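Workshop notebook, March, dye bench

Back on the madder again. I had meant to leave it alone until the Herlow order was out of the door, but Kirsten Bach rang to ask whether we could get a proper brick red on wool without it going orange, and of course I said yes before I'd thought about it. So that's my week gone!

Recipe as tried this morning: wool mordanted overnight in alum (10 per cent of weight of fibre), madder soaked separately and strained twice through the old muslin. I kept the pot low and slow and sat by it with the thermometer like a nervous parent. Last time I let it creep up while I was on the phone and the whole lot went brown, so no phone this time. The skeins are logged as batch 1516, same sheet as the Farouk samples, and Mansa has promised to stop putting his tea on that sheet.

The water is what I really want to get to the bottom of. Ours is hard as nails, and madder is supposed to like that, but the rainwater skein from the butt came out softer and (I think) nicer, more like an old roof tile. Mansa Kyei disagrees and says it looks like tinned salmon. We held them both up by the door and argued for a good while.

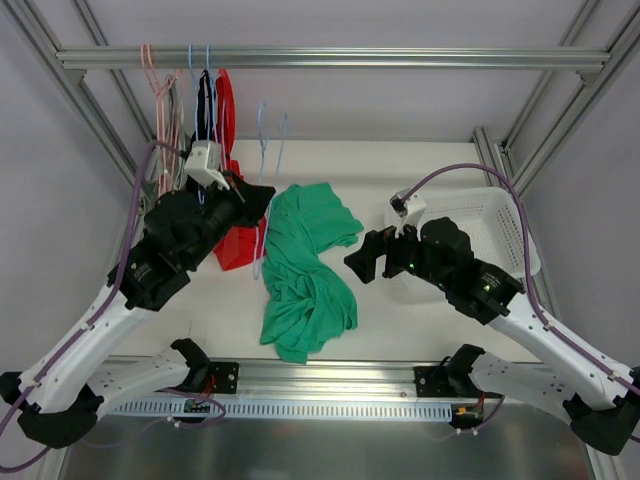

Anyway, I've decided to run both waters again with a pinch of chalk in the rainwater one and see if they meet in the middle. If the chalk does the trick we can stop fretting about the butt running dry in summer. Chalk is in the blue tin, the one with no label, second shelf. Please would somebody label it.

Light test: 3 strips in the south window, half of each covered with card, to come down after 12 days. I know that's short. Kirsten wants an answer before she books the loom, so it'll have to do, and I'll leave a fourth strip up for longer to satisfy myself.

Still to do: rinse the second skein again, as it was bleeding a bit at teatime. Weigh what's left of the madder (not much, I suspect). Ask Kirsten how much yarn she wants, in grams please and not in "a decent armful".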